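I drove out to the Ditari workshop in August expecting a pile of binders. I write about shop safety for a living, so I have a high tolerance for binders. What I got was a single sheet of paper taped up at eye level, and a floor lead who wanted to argue about every line of it. She asked me to leave her name out, so she's just the floor lead here. She has been running humanoid robots next to shelves and people for seven years, which in this business makes her practically a grandparent (her word, and she laughed at it).

The sheet is what the shop calls its house rules. It started out a lot longer. "The first version had 40 rules," she told me, "and I wrote most of them, and I couldn't have recited half. So how was a new person going to do it at eight in the morning?" They borrowed a shorter list from a partner shop, Perkasa, crossed things out, fought a bit, and ended up with something you can read while your coffee cools.

I wanted to know which rule gets broken most. She didn't even have to think. "Reaching in. Always reaching in. Something tips over on the shelf, the robot's standing there not moving, and your hand just goes. You've been picking things up off shelves your whole life!" The rule is that a robot standing still counts as a robot that's about to move, until the person holding the stop button says the word "clear" out loud. Nods don't count. Thumbs up don't count either, and she was pretty firm on that one.

Hands came up a lot, both kinds. Before any shelf work the robot has to stop with its hands open and in plain view of the operator, and only then does it get the go-ahead to reach. "I like to see fingers," she said. "A closed hand could be holding something. I don't want to find out what by hearing it hit the floor." 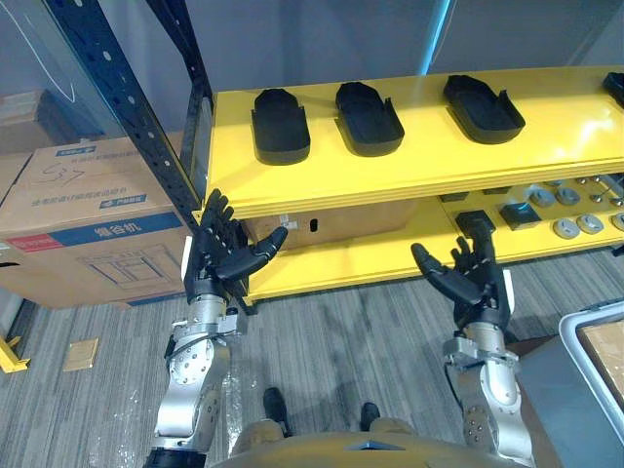
How often should the emergency stop be tested?

At the start of every shift, and again any time the robot has been moved, repaired or handed to a different operator. The person who will be holding the button does the test, with the robot on its feet and nothing in its hands, and writes it in the log before work begins.

She showed me the log, too, a plain paper notebook. There's software for this (she named two kinds and made a face at both), but she likes that you can flip back through a notebook and see whose handwriting gets sloppy at the end of a long day. They're up to 400 entries in the current one. I asked if anyone ever fills it in after the fact. "Sure, they've tried. Same pen, same slant, five lines in a row. I'm not a detective but come on."

We got onto speed next, and this is where I expected numbers and got a percentage. Anything new, whether it's a new part, a new shelf height or a new operator, runs at 50 percent speed until the lead signs off. Wetar, the group that writes the motion programs, would love to see that loosened. She's heard them out and isn't budging yet. "They see it work in testing and they get excited, and I get it, I do. But their test shelf doesn't have somebody walking past it with a cart."

The one rule I hadn't run into anywhere else was about falling. A robot on two feet can go over, and the instinct, she says, is to grab it. The sheet says let it fall, in capital letters. Step back, hit stop, let it go down. "It's a machine. We can order parts. I had a guy try to catch one by the arm, and he was fine, but I had to go sit down for a while."

Before I left I asked whether a visitor could follow the sheet without training. She handed me a copy and told me to read it back to her, which I did, badly, mixing up the clear call and the go-ahead. She took out a pencil and circled both lines. The next revision goes over to Shakya, the shop down the road that's adopting the same sheet, and those two lines are getting reworded before it does.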